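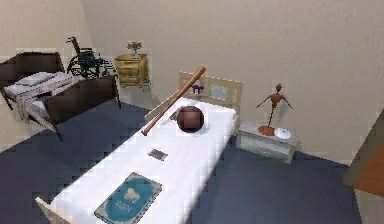

仿真卧室，白床单那张床，球棒和球都还在上面。

7/9/26

今天又耗在这间卧室里了。任务说起来不值一提：让机器人把床上的东西一件件收走，书、球、球棒，还有中间那块灰色的扁东西。上个月的汇报里，Tameo 的人把这套流程叫做“基本成熟”。我当时就在笔记本上画了个问号，今天翻出来看，问号还在，旁边可以再加一个。

上午跑了187次。Odette Renaud 把汇总表发过来，成功率那一栏绿得很漂亮，她附了一句：你先别高兴，看看力的曲线。我本来也没打算高兴。点开一看，抓球棒的那一段，夹爪闭合以后力一路往上走，过了限值，没停。控制器那边的安全停止根本没有触发，日志里连一条警告都没有。球棒最后被举起来了，所以系统记成“成功”。

这就是我最不放心的地方。评分只问东西离没离开床面，不问是怎么离开的。换成真机，床上躺着的要是一条胳膊，照这个写法也算成功。房间里摆着轮椅，摆着两张床，宣传页上写的是居家护理，可见大家心里清楚这东西将来要在什么人身边干活。

下午和 Odette 一起查。她怀疑是 Zaki 的那个接触模块，说球棒一头粗一头细，接触点跳来跳去，滤波把峰值抹平了。我觉得只说对一半。滤波后的值确实低，可原始值也在传，停止逻辑为什么不读原始值？翻到后来，发现是上次合并的时候有人把阈值的单位改了，注释没改。限值实际上放大到了原来的很多倍，等于没有。改动的人写的说明是“减少误停”。误停当然减少了。

把阈值改回去又跑了15次，停了6次，全停在球棒上。书和球没事，至少这15次里没事，我不敢多说。Odette 觉得可以算定位完成，我没同意。停是停了，可有2次停下来以后夹爪没有松开，就那么夹着，等人去复位。仿真里点一下鼠标就完了，真机上谁去点，手伸到哪里去点，文档里一个字没有。

傍晚跟 Neltness 通电话，对方听完先问会不会影响月底的演示。我说会。对方又问能不能先把球棒从物品清单里拿掉。我说拿掉以后曲线会很好看，然后就没人说话了。后来他们说要内部商量一下。我猜商量的结果是换一根短一点的。

Fulton 那份安全评估是谁签的，明天要问。我印象里签字的日子比合并还早，要真是这样，那份评估评的就是另一个版本。以前在别的项目上也碰到过，最后补了张纸了事。

晚饭吃得很晚，面都坨了。吃的时候还在想那句“减少误停”。写的人大概没有恶意，就是嫌停得烦，演示前一晚谁不嫌烦呢，我自己也关过报警。可是关了要写下来，要有人知道。

明天先做的事：停止逻辑改读原始值；停下以后夹爪怎么松，单独列一条；上个月那批“成功”的记录全部重算一遍力。Odette 说重算要跑一整夜，那就跑一整夜。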